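Clearing the craft table before November

The back room at Usley has been a dumping ground since we moved in, and I have been putting off the craft table for months. I got to it this week, starting at five in the afternoon, which was too late in the day for that sort of job. It is a light wood table with a pale grain and I bought it from a second-hand place in Dusside. It marks easily, so I wipe it with a barely damp cloth and leave the sprays alone.

My method is dull. Everything goes on the floor, the top gets wiped, and things come back one at a time if I still want them. Three paint jars had dried out and went in the bin. A box of 17 odd buttons went to my sister. The plush donut stays. It has a puffy pinkish-white ring and a little green tag like a leaf, and my niece asks for it every visit. The clear bottle with the green liquid and the white cap still needs a proper home, as I don't like it lying down.
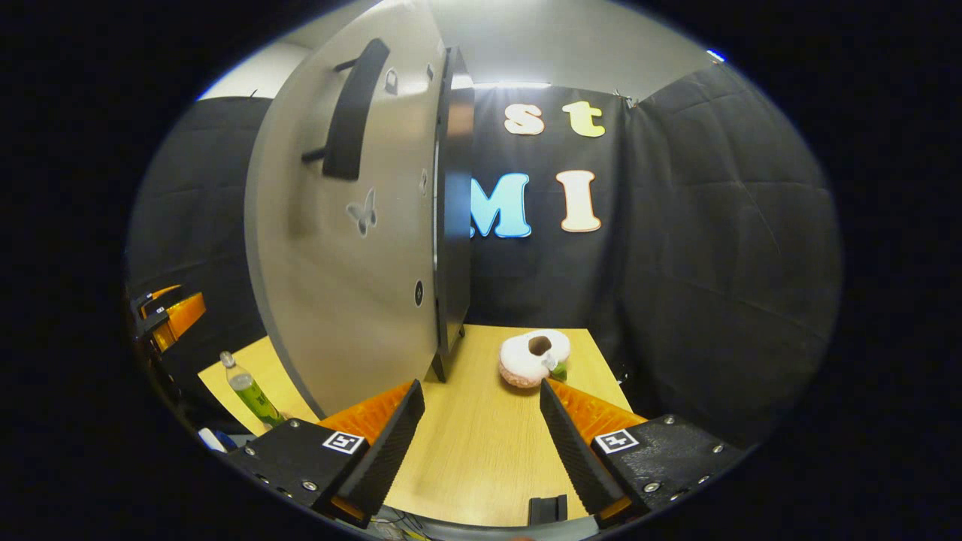 Stickers and the pale panel

I said last time I would peel the stickers off the off-white panel. I have changed my mind. They are mostly greys, so they don't shout at you from across the room, and the butterfly near the bottom is the one I would miss. There is a backpack one too, just to the right of the long black handle slot, and a small pale animal over near the edge that my niece says is a squirrel. I say bird. We have left it there.

If you do want stickers off a smooth surface, warm the corner with a hair dryer and go slowly with an old bank card. Eucalyptus oil on a rag will shift the glue. Try it on a hidden spot first – it took the colour off a tray of mine.

The black curtains I am less sure about. They hide the shelving, and the clips along the top are easy to move, but the fabric holds every fold line it ever had. I have been told to steam them. I will probably get to that after the holidays. The big pink F pinned to the middle one is staying up.

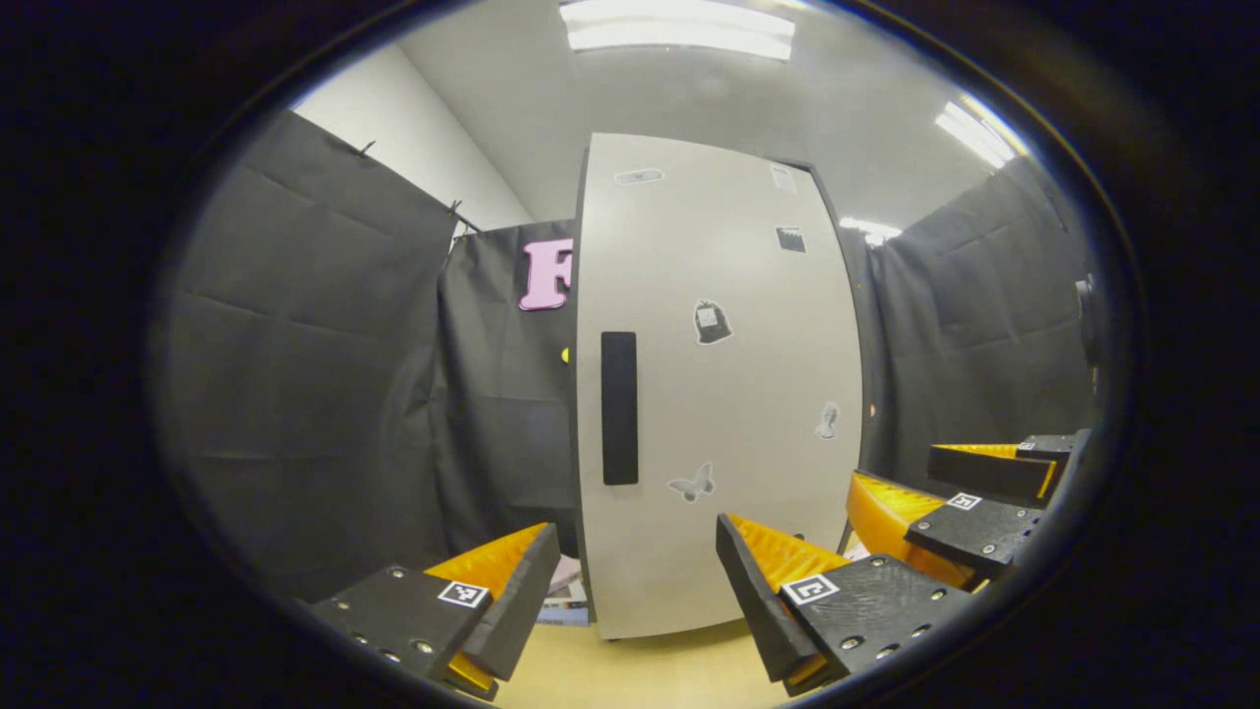

Hukel Home Crafters – Usley group

Kamrul Amarasinghe has asked me to put the group notes on here again, so these are for members. The next swap table is in November at the Kanagaratnam hall, doors at 5. Bring clean fabric, wool or paper, bagged and labelled. No open paint, please, after last time. Parking is behind the hall and the side door sticks, so give it a push.

I still have the 422 paper squares left over from the bunting day. They are cut and sorted by colour – let me know if you want any before I take them to the school.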